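3.2 Equipment planning and cost allocation

The two-arm cell was specified before any task had been chosen, and the budget was drawn up on that basis. We asked three suppliers for quotes on the arms. Stosta could deliver within one term but offered no service agreement in our region. Lindqvist included on-site repair and a loan unit, at a higher purchase price, and was selected. The grippers were bought separately from Drasham, along with a stock of spare fingers.

Fingers were treated as a consumable from the start. In an earlier pilot at the Nedska lab, finger wear had been charged to general maintenance and the line was overspent by the middle of the project. We set aside $4000 for fingers, cables and tape, and reviewed the balance monthly. A worn finger was replaced as a pair with its partner so that grip force stayed comparable between sessions.

Objects for the trials cost very little by comparison. Plastic cups and small bottles were bought at a grocery store in the neighbourhood, in more than one colour where the shelf allowed it. Figure 4 shows one of the cup-and-bottle trials, with the gripper closed on the neck of the bottle in the pink cup.
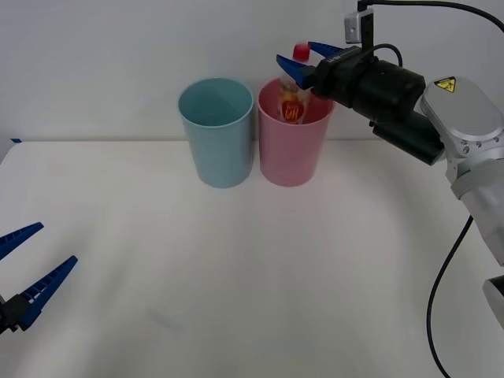 Figure 4. Cup-and-bottle trial. The gripper of the second arm, at lower left, is open.

3.3 Utilization and the case for a second arm

The second arm was the largest optional item in the plan, and we logged its use to check whether it had been worth buying. Over 23 weeks the cell ran 105 sessions. A session was counted as two-arm only if both grippers handled an object during it; sessions in which one arm held a fixed pose were counted as single-arm. This is a strict rule and it lowers the figure for the second arm, particularly in the cup-and-bottle work, where one gripper can do most of the handling.

Downtime was mainly a cabling matter. External camera cables at the wrist need slack for the full range of motion, and our first order was too short. Replacing them took over 2 weeks, most of it shipping – the parts themselves were cheap. We now order cables with the arms and list them on the same purchase request.

For groups planning a similar purchase, we suggest costing the second arm as a separate line with its own gripper, camera and service agreement. Our original spreadsheet listed only the arm, and the remaining items had to be covered from the contingency.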